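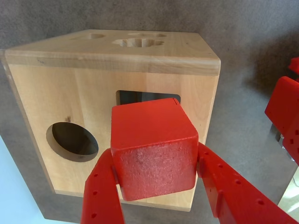
Sorting the catalog: what we learned at Flodora

Dinesh Gautam, speaker notes, Drokmont small growers meetup, July 23, 2024

OPENING (keep it short, they've just had lunch)

Say hi. Thank Drokmont for the room. Who I am: seed seller, mail order, mostly flowers, some herbs. Not a web person.

Ask for hands. Who still prints a paper catalog? Who has looked at their own website on a phone this month? Wait for the laugh, move on.

Main point up front: customers couldn't find stuff we had in stock. Zinnias! We had tons of zinnias.

THE OLD WAY

Catalog was set up by my old boss, by Latin name. Fine for him. Customer types "purple thing for shade" and gets nothing.

We had 46 categories. Read a few out loud: "Hardy annuals A to F," "Sundries," "Sundries (other)." Pause on that one.

Phone calls. Same three questions all spring. When do I plant it, how tall does it get, will the deer eat it. None of those were on the page anywhere near the top.

Story about the lady in Tomar who ordered sweet peas two years running thinking they were for eating. Tell it kindly, she's still a customer. Do say they're poisonous, someone always asks.

WHAT WE TRIED FIRST (didn't work)

Bigger search box. No difference.

Tags. Everybody in the office made up their own. "Cut flower," "cutflower," "cutting," "cuttings" which means somthing else entirely. Got to 60 tags before I made everyone stop.

Looked at Wono for running the shop side. Nice enough, but it wanted one category per item and we were right back where we started. Don't get stuck on software here, people will want to argue about it. Save for questions.
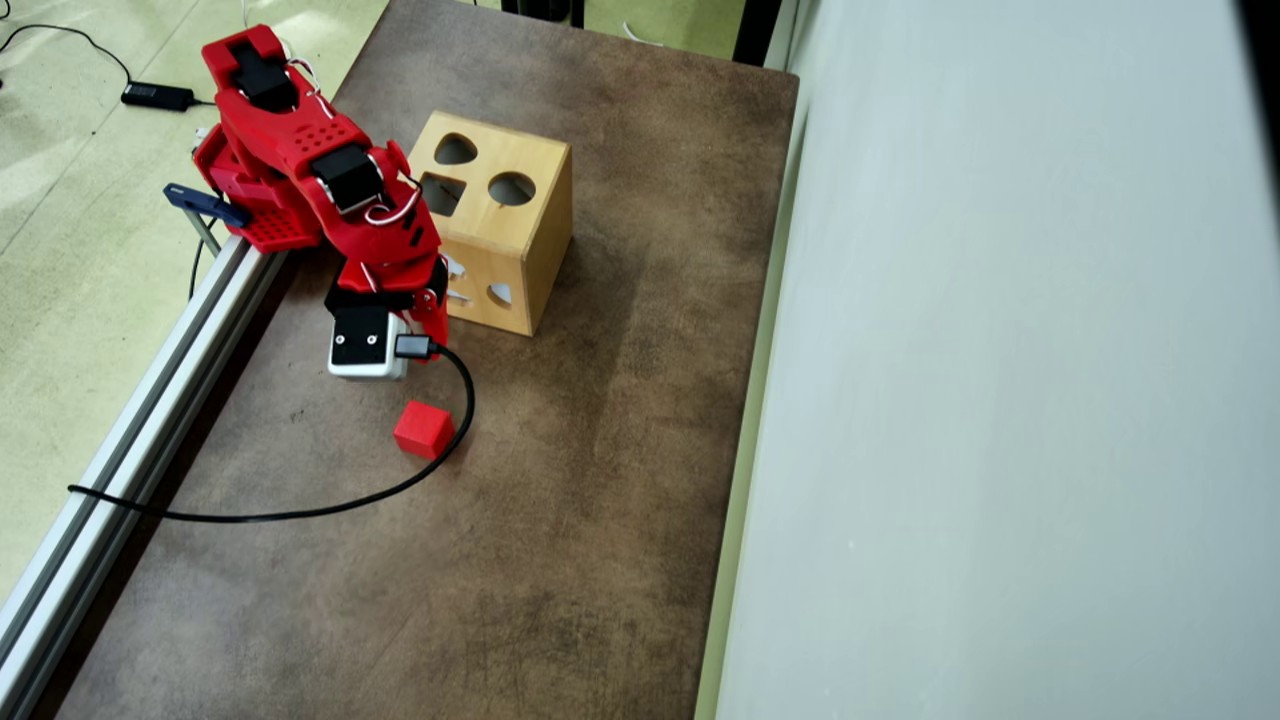

Then the index cards. Wrote each plant on a card, asked customers at the summer open day to put them in piles and name the piles. Cheap. Took an afternoon and a lot of lemonade.

Piles people made: by month, by spot in the yard, by "hard to kill." Not one person made a pile by Latin name. One guy sorted by color and he was very sure of himself.

WHAT WE DO NOW

13 groups. Each one is something a customer said out loud. "For pots." "For dry spots." "Plant in July." Yes there's a hard to kill group, yes it sells.

A plant can sit in more than one. This was the big fight in the office. Cosmos is in four. Fine.

Latin name is still there, small, under the common name. The serious gardeners want it and they're right.

Planting month, height, deer: top of every page. Phone calls dropped off, I don't have good numbers on that, say so if asked.

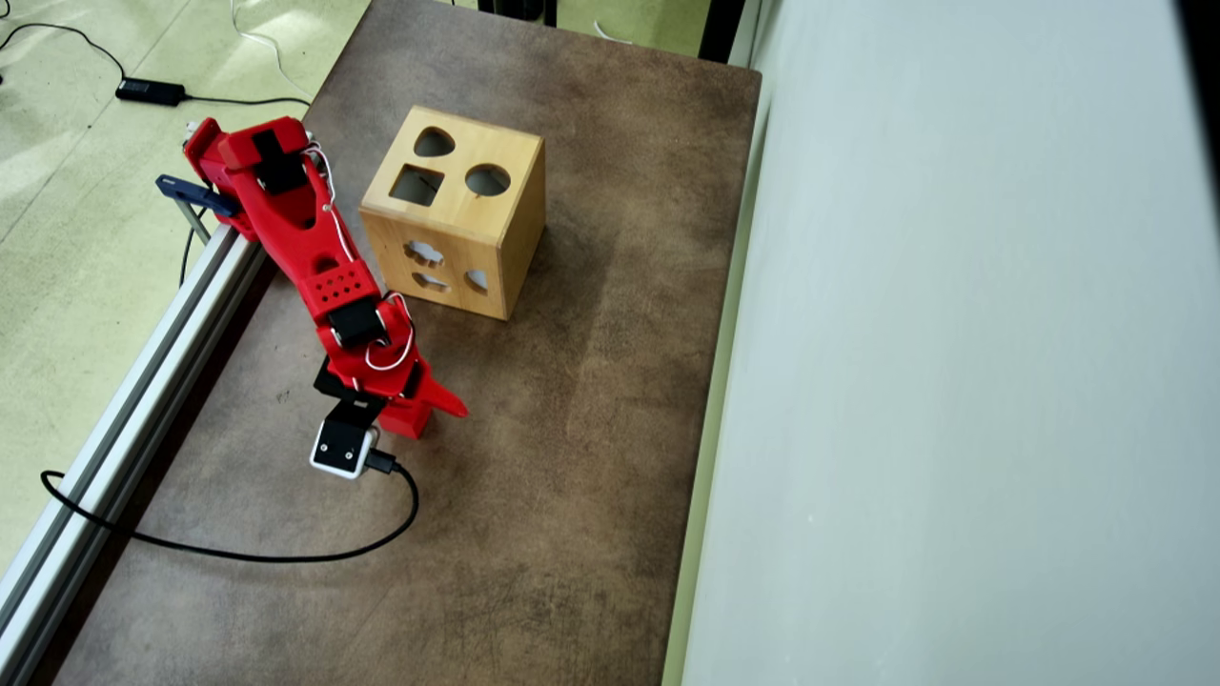 Red arm at the left edge of the table, blue clamp on the rail.

THINGS I'D DO DIFFERENTLY

Do the cards before touching the website. Obvious now.

Ask new people too, we only asked folks who already liked us.

Don't rename everything in spring. We had 2000 catalogs already printed with the old page names on the back cover. Expensive lesson, skip if short on time.

Keep the old links working. We forgot, got angry emails.

QUESTIONS

Likely: what about vegetables? (Same idea, smaller list, ask me after.)

Likely: who decides when a new group gets added? Me for now. Needs three customers asking for it.

Sample cards are on the table by the door, please put teh rubber bands back on.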